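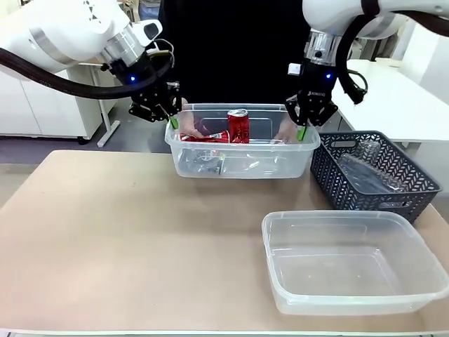 Caderno da oficina, 1 de janeiro de 2023

Feriado, oficina fechada, e eu aqui com a garrafa térmica e o rádio baixinho. Vim só para virar o painel do Hotel Broltus e acabei ficando até escurecer, como sempre! Vou anotar tudo de uma vez enquanto lembro, e quem for mexer nele depois de mim, por favor leia até o fim antes de pegar no bisturi.

Para quem chegou agora: é o painel pintado que ficava no saguão do Broltus, aquele com o mapa dos passeios de Planville para os hóspedes. Mede 1430 mm de largura, tábuas de pinho coladas de topo, tinta a óleo por cima de um fundo branco bem magrinho. A prefeitura quer ele pendurado no antigo embarcadouro, como começo do roteiro a pé. Eu gosto muito da ideia, já disse isso em tudo quanto é reunião, e acho que a cidade passou tempo demais vendendo só a cachoeira. O sujeito chega, tira foto da água, come um pastel e vai embora. Enquanto isso temos um mapa inteiro de lugares que as pessoas atravessavam o estado para ver, e metade deles ainda está de pé, com mato em cima.

Bom, o verso. Virei o painel sobre as mantas (usei as cinzas, as azuis soltam fiapo) e a travessa de baixo está mesmo solta do lado esquerdo. Os pregos enferrujaram e mancharam a madeira em volta, mas a madeira em si está firme, enfiei a agulha em vários pontos e não afundou. Tem galeria de cupim antiga perto do canto, sem pó fresco. Deixei uma folha de papel preto embaixo para ver se cai alguma coisa até a próxima vez que eu vier. Se alguém tirar a folha, anote aqui o que encontrou, mesmo que não tenha encontrado nada.

E a surpresa: há escrita a lápis no verso! Estava debaixo da fuligem, na tábua do meio, e só apareceu com a luz rasante. Consegui ler "Hudec" com toda a clareza e depois uma palavra que pode ser "barca" ou "banca". Se for barca, fecha direitinho com a história do Hudec barqueiro, o que levava os hóspedes do hotel até a fonte na outra margem. Minha avó falava dele, dizia que ele cobrava mais de quem usava chapéu. Se for banca, não sei, talvez seja quem fez a marcenaria. Fotografei com a luz pela esquerda e depois pela direita e não limpei mais nada ali. Ninguém passe borracha nessa tábua, pelo amor de Deus.

Liguei para a Rozália Paulík para desejar feliz ano novo e claro que a conversa foi parar no Hudec. Ela tem no arquivo a ficha 17, a do embarcadouro, onde aparece um recibo de conserto de barco assinado por ele. Vai separar uma cópia para compararmos a letra. Ela também me lembrou de uma coisa que eu tinha esquecido completamente: o primeiro roteiro impresso do hotel não mencionava a fonte, a fonte só entrou depois. Então o mapa do painel, que tem a fonte desenhada bem grande, com guarda-sol e tudo, precisa ser posterior. Isso ajuda a datar sem depender do gosto de ninguém.
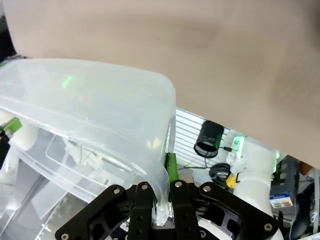
Sobre a limpeza da frente. Continuei o teste na faixa de céu, que é onde a sujeira é mais uniforme e a tinta mais resistente. Saliva sintética primeiro, cotonete rolando e nunca esfregando, depois água deionizada. Sai um marrom feio de cigarro e lareira, e embaixo o azul é quase turquesa, uma alegria! O verde dos morros é outra história. Está farinhento, o cotonete levantou um pouquinho de cor logo na primeira passada e eu parei na hora. Os morros ficam para depois da fixação.

Para a fixação testei o Lendent diluído, num pedacinho atrás da moldura pintada, onde ninguém vai ver. Duas demãos com pincel macio, por cima de papel japonês, deixando secar bem entre uma e outra. No frasco que temos aqui ele leva até duas horas para perder o pegajoso com a janela fechada, e com esse tempo úmido eu não confiaria em menos. O brilho ficou discreto. De frente não se nota, de lado dá para ver uma manchinha, mas o verniz final vai igualar. Prefiro isso à cola de esturjão nesse caso, e sei que a Rozália Koubek vai torcer o nariz, então já deixo registrado meu argumento: o embarcadouro não tem controle de umidade nenhum, é praticamente um galpão com telhado bonito. Cola animal ali é convite para mofo. Ela que escreva a resposta na página ao lado, deixei espaço.

(Koubek, se você está lendo: feliz ano novo, e devolve minha espátula fina.)

As letras dos nomes dos lugares. Fui com a lupa uma por uma e há pelo menos uma mão diferente trabalhando ali. "Mirante", "Capela Velha" e "Fonte" têm a mesma serifinha caprichada, enquanto "Cemitério dos Alemães" está numa letra mais apertada, com um preto mais frio, e passa por cima de uma craquelê que já existia. Quer dizer que alguém acrescentou o nome quando o painel já tinha seus anos. Acho isso fascinante, alguém do hotel resolveu que o cemitério valia o passeio e mandou pintar no mapa! E a prefeitura de hoje nem placa tem lá. Pergunta que vai aparecer na reunião: tira ou não tira o acréscimo? Eu não tiro. Faz parte da vida do painel, e além disso é o trecho que mais interessa para o roteiro.

Falando no roteiro, caminhei o percurso antes do feriado com o desenho na mão, do embarcadouro até a Capela Velha. O mapa pintado é bem mentiroso nas distâncias, o pintor encolheu a subida com uma generosidade comovente. No painel parece um passeiozinho depois do almoço e eu cheguei lá em cima vermelha feito um pimentão. Temos que avisar isso no folheto, de um jeito simpático. A trilha está boa até a ponte de pedra, dali em diante é capim na altura do joelho e um portão amarrado com arame. O dono do sítio é tranquilo, me deixou passar e ainda me contou que o pai dele vendia goiaba para os hóspedes na beira do caminho. Pedi licença para voltar com gravador. Esse tipo de coisa precisa entrar na visita, mais do que a data de fundação do hotel, que todo mundo esquece antes de chegar na primeira curva.

A casa das caldeiras do Broltus eu só vi por fora. Há uma figueira crescendo na parede do fundo e não gostei nada da cara dela. Escrevi para o pessoal de obras, sem resposta por enquanto.

Moldura. O perfil inferior está com perda grande na douração, e embaixo aparece purpurina velha já esverdeada. Minha vontade é não redourar. Limpeza a seco, reintegração em aquarela só nas falhas que puxam o olho, e chega. O painel ficava num hotel onde passava gente com mala o dia inteiro, e as batidas na parte de baixo são na altura certa para mala. Se a gente deixar tudo novinho, some isso.

Fixação na parede: a travessa nova vai parafusada pelos furos antigos, com arruela larga e folga para a madeira trabalhar. Nada de cola na travessa! Foi a cola da reforma passada que abriu a junta do meio, dá para ver o repuxo na pintura, bem em cima do barquinho. Por sorte o barquinho se salvou quase todo. Falta a ponta do remo, que eu reintegraria, e a cara do barqueiro, que eu deixaria como está. Seria bonito que fosse o Hudec, mas não vou pintar cara em ninguém com base em vontade.

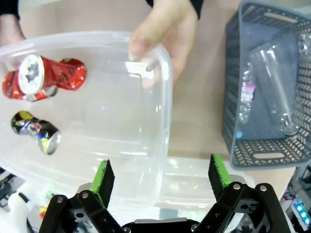

Latas de bebida amassadas na caixa de plástico translúcido.

Pendências, na ordem em que me ocorrem:

Pegar com a Paulík a cópia da ficha e comparar o H maiúsculo, que no painel tem uma voltinha muito própria na haste esquerda.

Comprar papel japonês do mais fino, estamos no fim do rolo, e mais cotonete de bambu.

Repetir o teste de fixação no verde com o Lendent mais diluído ainda e olhar com luz rasante no dia seguinte. Se esbranquiçar, volto à conversa com a Koubek de cabeça baixa.

Medir o vão do embarcadouro. O desenho que a prefeitura mandou não bate com o que eu vi lá, desconfio que mediram sem o rodapé.

Perguntar se dá para pôr um toldo ou pelo menos uma película naquela janela da frente. O sol da tarde entra direto na parede onde querem pendurar, e aí adeus azul turquesa. Eu poria na parede oposta, mas dizem que ali vai o balcão dos folhetos. Folheto pode tomar sol.

A inauguração do roteiro continua falada para fevereiro e eu continuo achando apertado. Dá para entregar o painel limpo e fixado, com a travessa nova. A reintegração eu não prometo. Já sugeri que pendurem assim mesmo e que eu termine os retoques lá, com o público passando. Gente adora ver restaurador trabalhando, faz pergunta, conta história da tia, e alguma dessas tias bem pode ter se hospedado no Broltus.

Deixei o painel virado para baixo, coberto com o tecido de algodão, e o frasco de Lendent na prateleira de cima, bem fechado. A janelinha do corredor está emperrada de novo.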